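**Wed 8 April, Kunel open day, Prikia**

Got home with sore thumbs and a tote bag, so I'm writing this up before I forget which bits I wanted to tell you all about.

For anyone who skipped my last post: our little group has been trying to get a robot arm to put things away in drawers, and we've been hopeless at collecting our own training data. Kunel sells that as a service. You send them a list of tasks and they send back recordings of people doing those tasks with hand-held grippers, in proper lived-in rooms, cleaned up and labelled. They were letting people come through and try it, the bus goes right past the end of my street, and there was a promise of lunch. Sold!

The place is upstairs from Henriques, the bakery, and you can smell it on every landing. There's no showroom as such. You sign a sheet, hang up your coat, and Dzifa Opoku takes you round in small groups. She's been running the recording side from the start and she talks at a terrific speed, so half my notes are arrows. I was in the second group with two people from a warehouse company (very quiet, took a lot of notes) and a retired machinist called in by his granddaughter's enthusiasm, who asked better questions than any of us.

I'd been picturing a lab bench with coloured blocks on it. What we got was a bedroom. Blanket with a leaf print, rumpled sheet, the sort of stuff that piles up on a bed when you've emptied your bag looking for one thing. The session we watched was a sorting task with small items, and then we all got a turn.
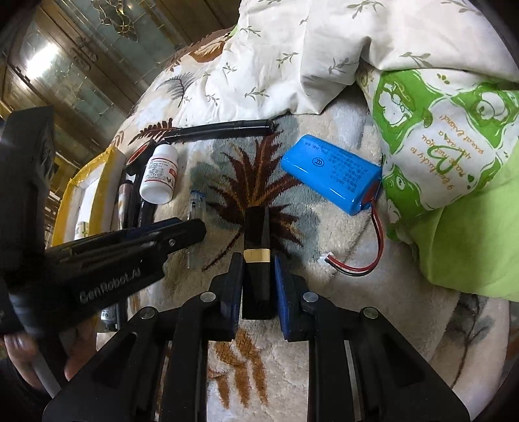

*Fingers either side of the black and gold tube. The second gripper is the one with GenRobot.AI on its body.*

The mess is on purpose, Dzifa says. A plush blanket is a nasty surface for a gripper because everything sinks in or tips over, and shiny things like that tube bounce the light around. Customers ask for nice flat tables and then wonder why their arm falls apart in somebody's flat. I felt a bit seen, because our whole first batch was done on my kitchen table under one lamp.

So, what's it like to use? Odd for the first few minutes and then weirdly absorbing. Your brain wants to reach with your fingers and you have to keep reminding yourself that your fingers now end in two pads on a linkage. My first go at a pen was embarrassing. I pinched the blanket, let go, pinched it again and finally got the pen plus a good tuft of pile. The machinist got his first try and looked very pleased about it.

A few things I noticed while I had one in my hand:

- Squeezing gently is a skill. The temptation is to clamp down hard on everything, and the coach kept telling me to ease off.
- Standing beats sitting. I sat for my first turn and kept running out of wrist.
- Two grippers at once is a whole other game. I was fine with my right hand and a complete goof with my left.
- You look at the target and forget where the camera is looking, and then you swing round too quickly and the view goes to soup.

That last one turned into the most useful part of the day for me. Dzifa put some playback up and went through what they keep and what they throw out, and she didn't hide the ugly stuff. 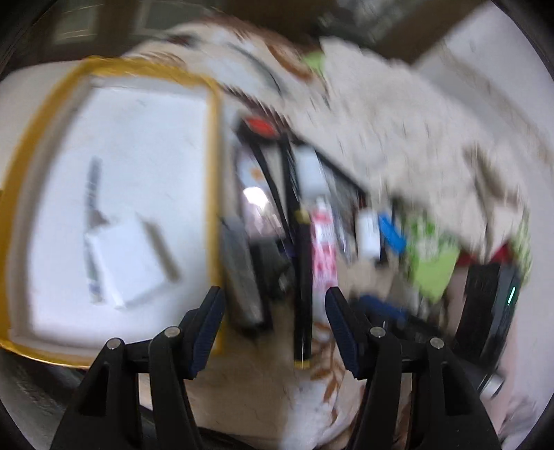
*Too fast over the clutter: tray to the left, blanket on the right, and smears everywhere.*

You can still make out the tray with its yellow rim, and the lime-green thing under the cloth, but good luck to any model trying to work out what's standing up in the middle there. I had a guess at a couple of items and wouldn't put money on either. Their rule is that a bit of smear while the hand is travelling is fine, and even useful, as long as it's sharp when the fingers get near the object. If it's still blurry at the moment of the grasp, it gets marked and a person decides. I asked whether the customer gets to see the rejects and the answer was yes, if you ask for them in your order. Ask for them! I would never have thought to.

The sorting and marking happens in a program they call Wikov, which is their own. I got ten minutes on it. It's plain to look at, a strip of thumbnails and a text box, but scrubbing through is quick and you can pull up every attempt at the same task side by side. The labels are written in ordinary sentences ("pick up the black tube and put it in the tray" sort of thing) and two different people write them, so when they disagree it gets flagged. The warehouse pair came alive at this and wanted to know about exporting. It exports. There's a long page of formats and the one we use was on it, fairly far down.

Right, numbers, for those of you who scrolled straight here. The smallest order is 327 recordings of one task, and the sample set they let us poke through had 484 across several tasks, all in the one flat. Their library of ready-made household recordings is up to more than 800 tasks, and you can buy from that without commissioning anything. Price was quoted by the hour of usable footage, at $38, and I did check that "usable" means after the rejects are out. It does, and it's in the contract. I've got a copy of the blank contract if anyone wants it.

Stuff I was less keen on:

The turnaround is slow. They're booked right through, and a new custom task ordered now wouldn't be delivered until August. The library is the way to go if you're in a rush, but it leans heavily toward kitchens and there wasn't a lot of drawer work, which is our whole problem.

Variety of hands, too. I counted myself lucky to be able to ask straight out, and was told that most of their recordings come from the same small crew of regulars. They're very good at it. I'd like a few more people who are bad at it, frankly, seeing how our arm behaves. Dzifa took this well and said she'd happily have me back as a bad one.

And the training for new people doing the recordings is all in person. If you wanted to rent grippers and do your own sessions with Kunel only doing the labelling (they offer that), you'd have to come down to Prikia for an afternoon first. Easy for me, a pain for Colin's lot up north.

Lunch was from downstairs, custard tarts and a cheese bun about the size of my head. I had a nice chat over it with one of the regulars, who used to do alterations and reckons sewing is the best possible practice. She says socks are her favourite thing to record and charging cables are the worst, and she showed me how to come at a cable from the side so that it doesn't roll away from you. I tried it after lunch and managed it twice out of a lot of goes.

Would I spend our money there? I think so, but on the labelling first. We've got all that kitchen-table footage sitting there with file names like "drawer try again 2", and I'd love to see what the Wikov people make of it before we pay for anything new. Then maybe the smallest custom order, drawers only, and I'd ask for a soft surface and a proper jumble.

They're doing another one of these once the weather's better and I've put our group down for four spots. Let me know if you want one, and bring a jacket because the stairwell is freezing.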